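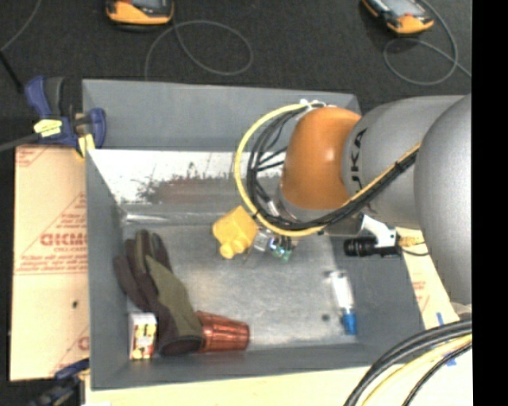

Gray bin on the work surface, with the orange joint of the arm over it.

I've had the Flusia 227 for 1,583 miles now, enough of them in the rain to have opinions! It's the small commuter scooter from Plemwood, and I bought mine in October after my old one gave up on the hill into Flanesden.

First, the engine. It pulls cleanly from a stop and gets up that same hill two-up without any drama, which my old one never managed. Fuel use has been great (97 miles per gallon on my last fill, and I don't ride gently). Above 50 it gets buzzy through the footboard, so I stick to the back roads.

The seat is wide and softer than it looks. Brakes are fine, though the rear lever needed adjusting in the first week and the dealer took 8 days to fit me in. Grr.

Storage is my main gripe. A full-face helmet fits under the seat only if you turn it sideways and push, and then the latch sulks. I ended up adding a Farouk top box, and it bolted straight onto the rack.

Would I buy it again? Yes, in the blue this time. The white shows every bit of road dirt.

Posted November 3, 2023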